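Food and Memory, Week 2 notes
Tue 18 September

Hi all, these are my notes from class, tidied up a bit for the folks who missed it (and for those of you who were there but were busy eating my crackers). Reading for next time is at the bottom.

So we started with the big question: why do people remember what was served at a funeral in 1985 but not what they had for lunch on Monday? I asked for hands and almost everybody had a story. Mehwish Gondal told us about the rice her aunts made whenever somebody came home from a long trip, and how she can't smell cardamom without listening for a car in the driveway. I loved that! Hang on to it, because it's going to come back when we get to your interviews.

The word I want you to take away is "occasion." A dish on its own is just a dish. Put it on a certain table, with certain people, on a certain day of the year, and it starts to carry things. When you write up your family meal, I want the occasion first and the recipe second, or no recipe at all. Last May I got a stack of papers that were basically ingredient lists, and I had to send most of them back.

We also talked about the good dishes. You know the ones, they live in the cabinet and come out a few times a year. Leszek Kubiak asked whether the dishes count as part of the meal, and my answer is yes, a hundred times yes. If your grandmother only used one bowl for one soup, then the bowl goes in the notes. Ask who bought it, who is allowed to wash it, who gets it next.

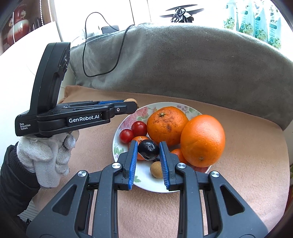

Fruit came up too, near the end, and I rushed it. My point was that fruit is a funny case because there's often no cooking, so people forget to mention it when you interview them. They'll give you the roast and the potatoes and the pie, and then an hour later, with their coat on, they'll say oh, and there were always plums. Keep your recorder running until you're out the door!

A few things about the interview itself. Talk to one person at a time if you can. Start with an easy question (where did everyone sit?) and let them wander. Don't fix their dates. If two cousins disagree about who carved, write down both versions, they're both good material.

For next week: read chapter 5 of the course pack and bring 2 questions you'd ask an older relative. The write-up is 3,000 words and it's due in week 7. My office door is open after class, come by if you're stuck on who to interview.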